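Monday, late

Back from Prekdale with the cat, who has been under the bed since half past four and intends, I think, to be buried there.

I should write this down while I still have it straight. The appointment was for her teeth. I'd noticed the breath weeks ago and blamed the new food, then the old food, then the drain in the kitchen, which I had a plumber look at. It was the cat. The drain is fine and cost me 70 dollars.

Getting Hotik into the carrier took most of my lunch hour. I have read all the advice. Leave the carrier out for days beforehand, they say, with a nice blanket in it, so it becomes part of the furniture. I did that. She slept in it every afternoon since last week, purring like a small tractor, and this morning looked at it as if it had been delivered by enemies. In the end I tipped it on its back end and lowered her in tail first, and she went down with both arms out like a woman refusing to get into a pool. One long scratch, left wrist, not deep.

She sang all the way. There is a stretch past the feed store where the road is all patches, and she holds one note through the entire thing so that it comes out as a warble. I had the radio on for the first mile and then turned it off out of respect.

The waiting room at Prekdale has been rearranged again. Cats are now supposed to sit on the window side and dogs by the desk, with a bookcase down the middle to keep the peace, and the bookcase has nothing on the bottom shelf, so everyone can see everyone. A beagle lay down and stared through it at Hotik for 20 minutes with real tenderness. She kept her back to him. Also present: a rabbit in a cake carrier, a very old spaniel in a sweater, and a parrot who said "next" every time the door opened. I'd like to know who taught him that, and whether they had to pay extra.

She weighed in heavier than in the spring. The vet was tactful. She asked how much dry food Hotik was getting and I said a scoop, and she asked how big a scoop, and I made a shape with my hands that I could see was too large even as I was making it. So we are on weighed portions now, with the kitchen scale, and no more of the Udosley salmon treats, which I had been counting as medicine on the grounds that I hid a pill in one once.

The teeth: two on the lower left have to come out, possibly a third, which they won't know until they've taken X-rays with her asleep. Tartar everywhere else, gums red along the back. I asked whether it hurt her and the vet said almost certainly, and that cats are very good at keeping it to themselves. That shut me up. I have been making jokes about her breath to people for two months.

Estimate for the whole business, with bloodwork and the anesthetic and the X-rays, is a page and a half long. I have 300 set aside in what I call the cat fund and the estimate does not care what I call it. They let you pay over several months. I signed. The file number is 3222, which I'm writing here as I will lose the sheet. Drop off at eight in the morning, no food after midnight, water is all right until they tell me otherwise. She eats at five. I am already dreading five.

They offered a brushing demonstration for afterward, on a plastic jaw. The brush is a rubber thing that goes over your fingertip, and the toothpaste is chicken flavored. You start by letting them lick it off, for days, and then you touch one tooth and give up, and then you touch two. I did well on the plastic jaw. The plastic jaw has no back legs.

Home by half past four, as I said. I opened the carrier and she shot out low to the ground like something spilled. I put the carrier back in its place with the nice blanket, knowing perfectly well. Sjöberg, the dog next door, barked at us both across the fence, and she didn't even turn her head, so she must really be low.

Supper was weighed. It looked like a garnish. She came out for it, ate on the right side of her mouth, which I had never once noticed and now can't stop noticing, and then went back under the bed with great dignity.

I've put the notebook down on the rug so I can keep her company. She has allowed one hand. I can see the end of her tail and, if I get my cheek flat to the floor, one eye.

Must remember: soft food for the week after. Move the water bowl upstairs. Wash the blanket. Call about the pain drops, and whether they go on the gums or down the throat.
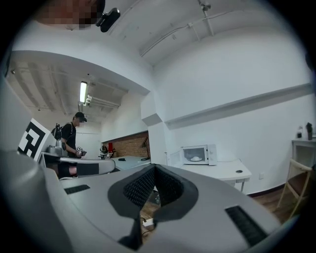
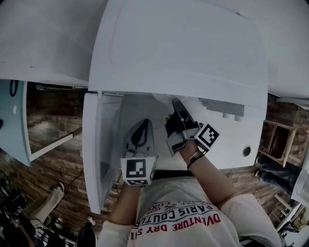
Question I wrote on my hand and forgot to ask until I was halfway out the door: will she be able to eat properly with those teeth gone?

Answer, from the vet, over the parrot: cats manage very well with missing teeth, and most of them eat better once the sore ones are out.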